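本站使用Cookie以改善浏览体验。继续浏览即表示同意。[接受] [设置]

首页 > 书评与工具 > 数学教材 > 分析类

Guilan Lu《测度与积分讲义》,Hernell蓝皮本,读完了

630页。读完了,除了附录C。先写,不写就忘了,可能有点乱。

背景交代一下。我数学系出身,毕业好些年,测度论当年是抄笔记过的,考完就还给老师了。今年带一个自学小组,周二晚上,成员有做统计的、有写代码的、有一个中学老师,大家想正经学一遍积分。教材挑来挑去,最后定了Hernell丛书里这本。Temorus出的,蓝色封面,平装。同系列我以前只翻过泛函那一本,印象一般,所以这本开始没抱什么希望。

先说结论给赶时间的人:买得值,第三章以后尤其好,第二章要有人带,习题没有全解。纸质版比电子版好很多,电子版的公式在手机上没法看。

下面慢慢说。也没多慢。

一、总体安排

全书7章,加三个附录。顺序是:直线上的长度;外测度与可测集;可测函数;积分;Lp空间;乘积测度;符号测度与微分。跟常见教材差不多,差别在第一章。别的书一般上来就是集合代数、σ代数,一串定义砸过来,读者不知道要干嘛。Lu先花整整一章谈“长度”这件事:区间的长度是什么,我们希望长度有哪些性质,这些性质放在一起为什么会打架。不可测集在第一章就造出来了,选择公理那一套,写了四页,一步一步的。等到后面引进σ代数,你已经知道为什么不能对所有子集都定义长度了。

这个安排我喜欢。小组里做统计的那位说他学过三遍测度论,这次才知道σ代数是拿来躲什么的。

有人会嫌第一章拖。确实拖。如果你已经学过,可以跳,从第二章第3节进去没有问题,作者在前言里也给了一张依赖图,哪节依赖哪节画得清楚。(那张图里6.4应该依赖5.2,图上漏了箭头。不影响。)

二、第二章,难的那一章

外测度。可测集用的是经典的那个切割条件:集合E可测,如果对任意A,A的外测度等于A∩E和A\E的外测度之和。所有人第一次看到这个定义都会问,这是怎么想出来的?书里的回答是先给内测度,讲有界的情形,内外测度相等就叫可测,然后证明这和切割条件等价,再说切割条件的好处是不用有界、不用内测度。思路很对。问题是写得太密。等价性的证明压在一页半里,中间有一步“由次可加性易见”,我们小组为这个易见坐了一个晚上。

是哪一步呢,第二章2.3那里,从有界区间I上的等式推到任意试验集A。要先对A取一个外包的可测集,外测度相等的那种,再切。作者把外包的存在放在习题里,而且是后面一节的习题。看书的人在这里会卡住,我建议先做2.4节习题5,再回来看2.3。

另外一处不满意,测度扩张的唯一性。书里用的是π-λ那条路,引理讲得干净,可是“σ有限”的条件到底用在哪,一句带过。反例倒是有,放在脚注里:半开区间生成的代数上,非空就取无穷,这个预测度可以扩张成计数测度,也可以扩张成别的,比如计数测度乘二。这么好的例子放脚注??应该放正文,加框。

第二章总评:内容对,节奏不好。自学者最容易死在这里。死之前请坚持一下,后面舒服。 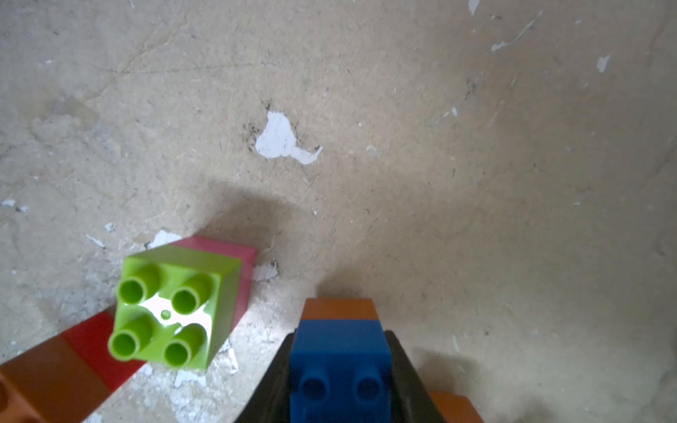 粗糙地面上的玩具积木,蓝色那块夹在黑色夹爪之间

三、第三、四章,最好的部分

可测函数一章短,没废话。简单函数逼近那个定理,证明就是把值域切片,每次切得更细一倍,顶上截断。配的文字只有一段,够了。作者反复强调一句:黎曼积分切的是定义域,勒贝格积分切的是值域。老说法了,但她后面真的用,用在证明和习题里,不是说完就丢。

第四章积分。先非负简单函数,再非负可测函数,再可积函数,三步走,标准流程。三个收敛定理的次序是单调收敛、法图引理、控制收敛,也是标准的。好在例子。每个定理后面都跟着“去掉条件会怎样”一小节,固定格式:

控制收敛没有控制函数:fn在(0,1/n)上取n,其余取0。处处收敛到0,积分一直是1。
单调收敛换成递减:fn是[n,∞)的示性函数,递减到0,积分都是无穷。
法图引理等号不成立:还是第一个例子,左边0右边1。

都是老例子,没有一个新的。可是放的位置对,刚证完就看到,马上知道条件在哪里咬住了。我当年学的那本书把反例全集中在章末,等翻到章末早忘了条件长什么样。

还有一节讲各种收敛的关系:几乎处处、依测度、L1、几乎一致。画了一张表,行列都是收敛方式,格子里写“推出”“不推出,见例几”“有限测度下推出”“有子列”。这张表我复印了贴在书桌前。打字机序列那个例子也在(长度越来越短的区间在[0,1]上来回扫),依测度收敛到0,但每一点都不收敛。画了图,图小了点,但能看。

有一处小毛病:表里“L1推出几乎处处”那一格写的是“不推出,见例4.17”,例4.17是另外一个东西,应该是4.19。我这本是第一次印刷,不知道后面改没改。

四、第五章,Lp

中规中矩。三个不等式按顺序来,赫尔德、闵可夫斯基、然后完备性。完备性的证明用绝对收敛级数那个办法,取快速子列,很短。p等于无穷的情形单独说,没有偷懒写“类似可证”。

对偶没讲全,放到第七章去了,用微分定理证。逻辑上没错,读者要等。做统计的那位等不及自己去查了别的书,查完说还不如等。

这章习题偏难。第22题让你证在什么条件下Lp包含于Lq,有限测度一个方向,计数测度另一个方向,最后问一般情形的充要条件。我做了两个晚上。提示只有一句:“考虑任意小或任意大的测度。” 是够的,做完觉得是够的,做的时候想把书扔了。

五、第六章,乘积测度

我觉得写得最用心的一章,也是错字最多的一章。

换序定理分两个版本讲,非负一个,可积一个,强调先用非负版本验证绝对可积,再用可积版本换序。“先查后换”,她用黑体印了两遍。接着给了两个换不了的例子。一个是 (x²−y²)/(x²+y²)² 在单位正方形上,先x先y积出来差一个负号,一边是π/4一边是−π/4。另一个是[0,1]上长度测度和计数测度的乘积,对角线的示性函数,一边积出来是1,一边是0,原因是计数测度在不可数集上不σ有限。书里把第一个例子完整算了,第二个只算了一边,另一边留作习题,可以接受。

错字:6.2节式子(6.11)里积分变量dy印成了dx,两处。6.3节“截面”有一处印成“载面”。6.5节卷积那里少了一个绝对值。勘误表在Temorus网站上能下载,前两处有,第三处没有,我发了邮件,还没回。

换元公式放在这一章末尾,线性变换的情形证得详细,先对角、再剪切、再置换,然后分解。一般微分同胚的情形证了三页,说实话我没细看,跳了。小组里写代码的那位看了,说对的,就是有一个ε用了两次,意思不一样。

六、第七章

符号测度、分解、绝对连续、密度定理、直线上的微分。量很大,挤在最后,学到这里一般都累了。

密度定理(就是 ν 绝对连续于 μ 则有密度函数)用的是希尔伯特空间的那个证明,把线性泛函表示成内积,一下子出来,漂亮。代价是你得先知道表示定理。附录B里有,六页,自足,没学过泛函也能看。先去看附录B再回来,书里没提醒这个,我提醒一下。

覆盖引理和极大函数只给了一维。多维的说“常数变大,论证相同”。嗯。对的。常数3的n次方那个。不过应该写出来的。

康托函数那节我很喜欢。连续,单调,几乎处处导数为零,从0爬到1。拿它来说明微积分基本定理为什么需要绝对连续。图画得大,终于舍得用半页了。

附录A是集合与序,不用看。附录C是历史注记,没读。

七、习题

全书300道。分两档,不带星的和带星的。不带星的质量高,多数是把正文某个条件拧一下让你看后果。带星的不均匀,有的一眼就出来,有的像论文里拆下来的引理。

书后只有提示,没有解答。提示也不是每题都有。自学的人会很不安,做完不知道对不对。小组可以互相看,一个人就难了。

我们中间有一段时间配着Karam习题集用。那本全是题带全解,按主题排,没有正文。解答啰嗦,但是啰嗦对自学有好处。两本的符号不一样,要注意:Lu用μ*记外测度,Karam习题集用μ*记完备化,看串了会出事故。我就看串了一次,在白板上讲了十分钟,没人拦我。

要是预算有限只买一本,买Lu。图书馆有Karam就借。

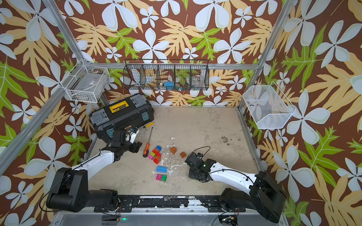
棕底大白花墙纸,左右两台机械臂在沾了颜料的浅米色台面上方

八、装帧和电子版

平装,胶装。630页胶装,我这本翻到第四章书脊已经有一道白印,暂时没掉页。纸偏黄,不反光,铅笔写得上去,擦也擦得掉。页边距大,这点给满分,测度论的书就该留地方给人写“为什么”。

字号正常。上下标稍小,特别是双重下标,n_k的k在晚上台灯底下要凑近。定理不加框,只是黑体起头,证明末尾一个小方块。索引做得好,中英对照,按拼音排一遍再按字母排一遍。符号表在前面,一页半,应该标上首次出现的页码,没有标。

电子版在Amard阅读器上买的,30块,打折时候。便宜。然后后悔。

公式是图片,放大就糊,缩小看不见。行内公式和文字不在一条线上,上上下下的。目录能跳,定理编号不能跳,“由定理4.12”点不动,只能自己翻。习题提示和习题隔了几百页,纸书夹个书签就行,电子版来回跳两次就迷路了。批注功能有,手写的,导出来是空白页,我试了平板和电脑,都空白。客服说下个版本修。

唯一的用处是搜索。“σ有限”搜一下,所有出现的地方都列出来,备课方便。为了这个也还凑合吧,30块。

九、语言

翻译的问题?没有,这本原来就是中文写的。Lu的句子短,喜欢用“注意”“试问”,偶尔来一句“请读者停下来想一想”。我真的会停。术语统一,“几乎处处”全书没有缩写成a.e.,看着亲切,就是占地方。

有些地方口气像课堂录音整理出来的,“上次我们说过”,上次是哪次?翻回去找,是三十几页以前。后面几章少一些,大概编辑改过。

不足是应用少。概率几乎没提,随机变量只在第三章一个注里出现过一次。统计的人会失望,他已经失望了。傅里叶也没有,卷积讲完就停。想看应用的另外找书,这本就是把地基打好。

十、给谁

学过数学分析、ε-δ不怕的人,可以。需要会上确界、上下极限、级数换序、一点点度量空间。开集闭集要熟。书里说“仅需微积分”,别信,光第一章那个不可测集就要求你习惯等价类和代表元。

中学老师那位是全组最吃力的,也是唯一把第一章习题全做完的。她的建议是:读第二章之前先在纸上把有限个区间的并、交、差都画一遍,真画,拿尺子画。我转述一下,觉得有道理。

工科只想用收敛定理的,看第四章和那张收敛关系表就行,两周。

准备考试的,不适合,没有总结,没有题型。

十一、进度参考

有人留言问过我们怎么排的,贴一下。每周一次,晚上七点半开始,一次一节,遇到2.3、6.5、7.2这种一次讲不完,拆两次。每节一个人主讲,主讲的人必须挑两道题在黑板上做。缺席的下次讲最难的那节,规矩,挺管用。第一章用得太久了,重来的话我会压缩一半,把时间给第七章。

暑假停过一阵,回来全忘了。从第四章的例子开始复习,忘掉的定理靠反例找回来的,这点要感谢那个“去掉条件会怎样”的栏目。

不要一节不落地从头看到尾。第一遍可以跳:2.6,4.7,5.5,换元公式的一般情形。第二遍再说。

十二、跟同系列比

Hernell丛书我现在手上两本。泛函那本偏百科,定理多例子少,查东西用。这本可以读。听说还在准备一本概率,作者是不是同一个人不清楚,要是接着第七章写下去,条件期望直接从密度定理来,那就顺了。出了我会买,纸的。

价格纸质版不算便宜,定价自己查,各家书店不一样,二手有时能碰到,品相好的很快没。第二次印刷据说换了纸,更白一点,没见过实物。

评分吧,编辑要我打分。内容四星半,习题四星,装帧三星半,电子版一星半,搜索功能加回半星,所以两星。

补几条零碎的:

·前言里说的配套讲课视频,网址打不开。
·定义2.9和定义3.1里“可测”的意思不一样,一个对集合一个对函数,初学的人会混,讲的时候要点一下。
·习题4.31的提示是错的,按提示做会得到反方向的不等式。直接用法图,对 g−fn 用一次,g+fn 用一次。
·第五章开头有张空白页,不是缺页,我专门去书店对过。
·附录B的定理编号跟第五章重了,都有“定理5”,引用时看清前面有没有字母B。

更新:Temorus回邮件了,卷积少绝对值那个确认,会进下一版勘误。4.17那个例号他们说早就知道了。知道了怎么不放上去啊。

标签:实分析 / 测度论 / 自学教材 / 长评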